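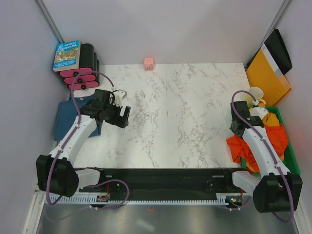
Cell 2, both arms over the table, left jaws open.

Left gripper opens mid-move and drops the part

ldelacroix
Two-arm bench cell on a shared rail, Hevel controller, Tritano gripper drives. Since May the left gripper has let go of the part partway through a transfer. No fault code, no e-stop, arm carries on to the place position with nothing in it. The log shows the jaw position go from closed to open in one sample, then the drive reports ready as if it had just powered up. 271 drops logged so far. Right arm runs the same program mirrored and has never done it. Ideas before I strip the wrist?

yatsenko_t
"Ready as if it had just powered up" is your answer. The drive is browning out and its default on boot is open. Put a meter on the supply at the wrist end, not at the controller.

c_achterberg
Could as easily be the comms watchdog. On ours it was set to 500 ms and a late packet from the host was enough to release the jaws. Same symptom, no code. What is yours set to?

ldelacroix
Watchdog is 800 ms. Longest gap in the log is well under that.

yatsenko_t
Then it isn't the watchdog. How is that purple cable on the left arm fixed? It loops back from the camera mount and down towards the shoulder. If the gripper supply follows the same route it flexes on every reach.

ldelacroix
Same route, yes. Tied at the shoulder and nowhere else.

h_neagu
Disagree that the cable is the whole story. A gripper that opens on restart is a safety matter whatever caused the restart. Change the boot state to hold last position first, then look for the break. With soft cloths and a paper cup on the table a drop costs nothing. With a heavier part it lands on somebody's hand.

c_achterberg
Hold on boot has its own problem. If fingers are in the jaws when power comes back, it stays shut on them. We left ours at open for that reason and put a guard on the front.

h_neagu
Hold is not the same as close. It applies no new force.

c_achterberg
Depends on the firmware. Older Tritano drives re-home before they hold, and homing is a full close. Check before you trust it.

ldelacroix
Metered at the wrist. Supply dips when the elbow passes full reach, and I can bring it on by hand by bending the cable just above the shoulder tie. Ordering a new lead from Soddale. Left arm is locked out until it is fitted. Boot state still to be decided – I will check the firmware version first.

yatsenko_t
Leave more slack at the shoulder when you fit it, and do the right arm too.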